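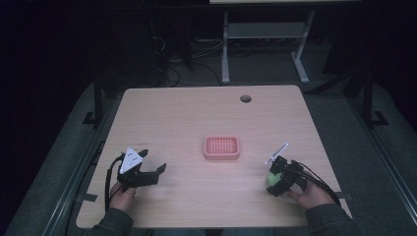
How does a robot know where its hand is?

I write the software that helps grippers learn, and my favorite part is the dots! See the white plate with little black circles? A camera spots those circles, and my program measures how they're spaced and tilted. Then it works out where the gripper is -- and which way it's pointing.

Next comes planning. Say the job is "green ball, pink tray." My program splits the trip into 27 tiny moves and checks each one for bumps.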